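Collecting at home: your questions
2 min read

How many recordings do you need from me?
Each household is asked for 300. The Grirkesel set takes 3542 in all, and the bedroom tasks are the part furthest behind.

Do I have to tidy up first?
No. Patterned sheets, pillows and piles of clothes are welcome – a learning system that has only met plain bedding does badly on anything else.

What counts as one recording?
One pick-up and one put-down. Start with the fingers open and clear of the cloth, then close them slowly.

What if I drop it?
Keep going and finish the move. Mark it as a drop in the Tivusel app afterwards. Please don't delete it.

How close should I start?
Just above the fabric, with the two pads facing each other across the gap.

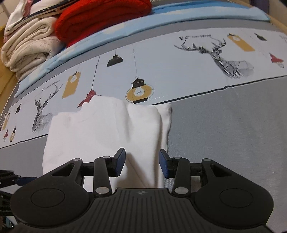 Gripper over a folded white cloth on a printed sheet.

Can my children help?
Only adults who have signed the form may record.

Who do I contact about a faulty gripper?
Lorena Painemal at the Clollbridge office. Replacements take 5 working days.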